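Nurgate Museum of Sport and Play
Young Visitors' Pages

What is a shuttlecock?

A shuttlecock is the object that players hit back and forth in the game of badminton. Many people call it a shuttle, and some call it a birdie. It does the job that a ball does in tennis, but it is not round and it does not bounce.

The name is made of two old words. A shuttle was a tool used in weaving, which passed from one side of the cloth to the other and back again. The second part, "cock", is usually thought to come from the feathers, which look a little like those of a cockerel.

The parts of a shuttlecock

Every shuttlecock has two main parts. The rounded end is called the base or the cork. The wide, open end is called the skirt. In the best shuttlecocks the skirt is made of 16 real feathers, usually from a goose or a duck. The feathers are fixed into the base in a ring, and each one overlaps the next. Thread and glue hold them in place.

Shuttlecocks used in schools often have a skirt made of nylon, a kind of plastic. They last longer and cost less, so they are a sensible choice for beginners.

A feather shuttlecock is very light. It weighs about the same as a sheet of writing paper.

Why does it always turn round?

When a player hits a shuttlecock, it flies with the cork in front and the feathers behind. If it is hit while facing the wrong way, it turns itself round in the air almost at once. The cork is the heavier end and the skirt is the lighter end. Air pushes hard against the wide skirt and holds it back, so the cork swings to the front.

The push of the air is called drag. Drag also makes a shuttlecock slow down very quickly. A tennis ball hit hard will travel a long way, but a shuttlecock starts fast, slows, and then drops steeply towards the floor.
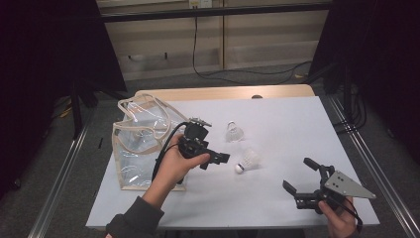

You can test this for yourself with two shuttlecocks and a flat surface. Stand one on its cork with the feathers upwards, and lay the other on its side. Give the second one a gentle push. It will roll in a curve, because the skirt is wider than the cork. Then hold it at shoulder height with the feathers pointing down and let it go. Watch closely to see which end reaches the floor first.

Looking after shuttlecocks

Feathers are easily damaged. Once a feather is broken, the shuttlecock may wobble in flight and should be kept for practice only. Please remember the following when you handle one.

Pick it up by the cork.
Do not squeeze the skirt or pull at the feathers.
Do not leave it beside a radiator. Feathers that become too dry will snap.
Do not put heavy things on top of it.

Shuttlecocks are usually sold in a cardboard tube, and the tube is the best place to keep them. A bag may be used to carry them to a lesson, but loose shuttlecocks at the bottom of a full bag are soon crushed. Put them in last, on top of everything else.

Shuttlecocks at the museum

The museum looks after 3,000 objects connected with games. The oldest shuttlecock on show was given by the Tillman family of Uvinholm and has a base covered in leather. Its catalogue number is 887, and it can be found in the lower gallery next to the wooden bats. It may not be handled, as several of its feathers have come away from the base.

Modern shuttlecocks are provided in the Activity Room, where children may pick them up and try them. Sessions last 40 minutes and are open to groups of up to 15 children. An adult must stay with each group.

Words to know

Base: the rounded end of a shuttlecock.
Skirt: the wide end, made of feathers or nylon.
Drag: the push of the air against something that is moving through it.
Rally: a number of shots played one after another before a point is won.

Text by Aoife Buckley and Kamran Afridi, Learning Department. Last reviewed April 2021.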